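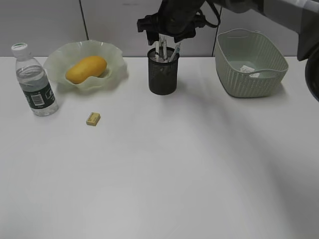
Packing for your first motorcycle track day takes longer than riding it, or at least that's how it felt to me when I signed up for the novice group at Meltholm. I had spent weeks fussing over tyres and hardly a minute thinking about what I'd need between sessions. Start with water, and plenty of it. A clear plastic bottle with a screw cap, like the one at the far left of the table, is fine for sipping in the garage, but you'll want several of them, plus a big refillable jug that stays in the shade. Leathers are hot even on a mild morning, and a headache at lunch will ruin the afternoon for you.

Now, the bike. Do all of this at home the day before, with a cup of tea and no one waiting for you. Tape over the headlight and tail light, take off the mirrors, and pop the number plate somewhere you'll remember (mine lives in the ute's glovebox now, after one very silly drive home). Check the chain tension, look at how much meat is left on the brake pads, and squeeze the front lever hard a few times. If it feels spongy, bleed the brakes or have a shop do it.

Tyre pressures are the bit everyone wants a magic number for. I run 34 psi in the front to get to the track and then ask the tyre people in the paddock what they'd suggest for the day. Write down whatever they tell you. Check again as soon as you come in from each session, while the tyres are still warm, and only change one end at a time so you can feel what you've done.

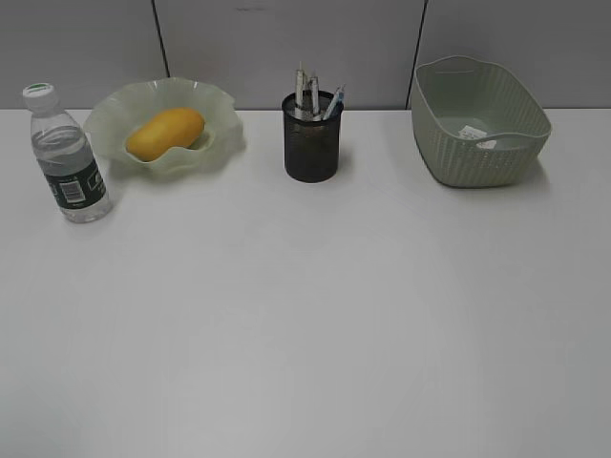 Once you've got the pressures sorted, have a think about how you're going to get everything from the car to your garage. I pull mine along on a Troltolley, but an old pram frame or a patient mate will do just as well. Paddock stands go on the bottom, then the tool roll, then your riding gear on top where it won't get squashed.

On the day itself, get there early, find scrutineering, and go to the riders' briefing even if you've heard it before. Flags first: know what yellow, red and black mean before you roll out. Then take the first session gently. Use it to find the braking markers and see which way each corner goes — I did the whole of my first one in third gear and enjoyed every lap. Hold your line, look well ahead, and let the faster riders work out how to get past you.

After the last session, put the mirrors back on and set the pressures back to road settings before you leave the gate. You'll be more tired than you expect, so plan a stop on the way home.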